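Budget for a second gripper, or stay in sim until May?

pustside_d
We have 2657 left for the year. Still all in sim, still on bottles. Do I buy a real two-finger gripper now or keep practicing for free? 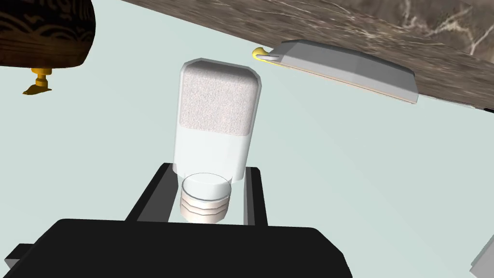
The Vovbridge quote is 540 per gripper, plus up to 500 for the mount and cabling, depending on who picks up the phone.

rmarino
Buy one. Sim friction is a polite fiction and you'll be tuning it until you retire.

MalteS
Disagree. You can't drop a simulated gripper on the floor. We bought early at Ostton and it spent the first months as a very nice paperweight.

pustside_d
Was that the gripper's fault?

MalteS
It was purchasing's fault. The adapter plate needed its own form.

lorraine_r
Whatever you do, put spare fingertips in the same order. We bought 20 and I wish that had been a joke. Threaded necks chew up the soft ones.

rmarino
Malte, a paperweight you can measure still beats a grasp score that looks great on a slide.

MalteS
Depends who's looking at the slide - mine approves the budget.

saskia_m
Get one gripper and one mount, and hold the rest until Jacobs sends their service price. They quoted us the hardware in a day and the service contract in a season.

pustside_d
One gripper, one mount, fingertips. Sending the form up tonight. Malte, which form was the adapter plate?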